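Zwischenbericht an die Stiftung Zastodia
Projekt: Textilstube Potance — Sortieren, Falten, Weitergeben
Berichterstatter: Ilango Kandasamy
Stand: 31. Mai 2020

1. Was bis jetzt gemacht wurde

Im März haben wir den Raum im Erdgeschoss übernommen. Die Firma Michiels hat uns die Regale geliefert und aufgebaut, leider fehlten bei der ersten Lieferung die Böden für die untere Reihe. Diese sind inzwischen nachgekommen. Bis zum Stichtag haben wir 1023 Textilien angenommen, davon wurden 719 sortiert, gefaltet und an die Ausgabe weitergegeben. Der Rest liegt noch in den Säcken oder wartet auf die Wäsche.

2. Arbeit am Falttisch

Das Falten braucht mehr Zeit, als ich im Antrag geschrieben habe. Glatte Hemden und Bettwäsche gehen schnell. Schwierig sind die weichen, dicken Stoffe, weil sie beim Aufheben zusammenfallen und man die Kante nicht gleich findet. Bei dunklen Farben sieht man zudem die Nähte schlecht. Wir haben deshalb die Reihenfolge geändert: Zuerst wird jedes Stück an einer Ecke hochgehoben und ausgeschüttelt, dann auf dem Tisch flach gestrichen und erst danach gefaltet. Vorher haben wir direkt aus dem Haufen gefaltet und mussten viele Stücke zweimal machen.

Die Faltanleitung hängt jetzt an der Wand neben dem Tisch. Sie hat 11 Schritte, das ist nach meiner Meinung noch zu viel. Eine kürzere Fassung für Handtücher und Pullover ist in Arbeit.

3. Ausgaben

Für Körbe und Etiketten wurden 60 Euro mehr ausgegeben als geplant. Die ersten Etiketten von Stereck haben auf rauem Stoff nicht gehalten, und wir mussten andere kaufen. Ich bitte um die Erlaubnis, diesen Betrag aus dem Posten «Transport» zu nehmen, wo wir bis jetzt wenig gebraucht haben. Die Belege liegen dem Bericht bei.

4. Was noch offen ist

Die Beleuchtung über dem Falttisch ist zu schwach, besonders am Nachmittag. Ein Angebot für eine zweite Lampe habe ich angefragt, aber noch keine Antwort bekommen. Auch die Frage, wohin beschädigte Stücke kommen, ist nicht gelöst — zurzeit sammeln wir sie in einem eigenen Sack unter dem Regal. Kleine Löcher könnten wir selber flicken, wenn wir eine Nähmaschine hätten. Dazu werde ich im nächsten Bericht einen Vorschlag mit Kosten machen. 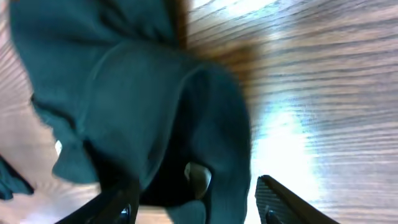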